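Lab visit: Rarkside, Kaltstead
2024-10-17
by Chrysoula Kokkinos

We got to the Rarkside building a little before the morning session and signed in at the front. Ten of us had booked places. Bijan Ghorbani, who leads the software group, took us upstairs and kept the introduction short.

The first stop was the planning desk. The group used to run one long planner for both arms and now runs two, with a small arbiter between them that hands out space above the table. If one arm has claimed a region, the other waits or gets a new path. Ghorbani showed us a log from July in which both arms claimed the same region and stopped dead. The fix was four lines of code and took most of a week to find.

Perception came next. Gordon Gagnon has kept a set of 177 saved failures, nearly all of them towels, and every new version of the edge finder is run against them before it goes on a robot. He replayed eight for us. The usual trouble is a folded layer read as the outer edge of the cloth, so the planner picks a grasp point in the middle of the towel. Thin hems cause fewer errors than thick ones, which he did not expect.

I asked what happens when the model is unsure. It reports a score with each corner, and below a set limit the arm moves back and looks again. Makis Chatzigeorgiou asked about the cost in time, and Gagnon said the second look is slow and they are working on it.

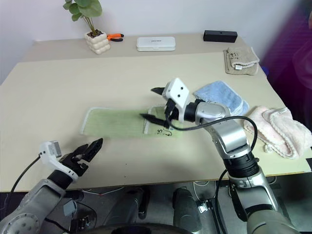
Manipulation software

At the towel table the right arm had its open gripper over the folded part of a light green towel, with the left one held near a front corner. Pink, blue and brown towels lay off to the right. The controller is called Talebi, and its operator screen lists the current step, the claimed regions and the last corner scores.

We finished with questions over coffee. The slides will be sent to everyone who signed in, and Abbas Golestani is taking names for the next visit, to Pendomness.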